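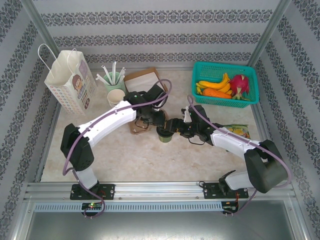 Can a robot do the chores in a home or a small shop today?
Some of them, slowly, and with a person near.

Villanueva, 23 February 2022 -- Rivus announced today the results of its first chore trial. The two-arm system Tada tried 61 small tasks of the kitchen and the shop counter and finished 17 without help.

"Cups and bags are still difficult for us," said Maricel Sarmiento, head of testing. "We prefer to say this number openly."

A second trial starts in December.

Press contact: Jomar Manalo, Rivus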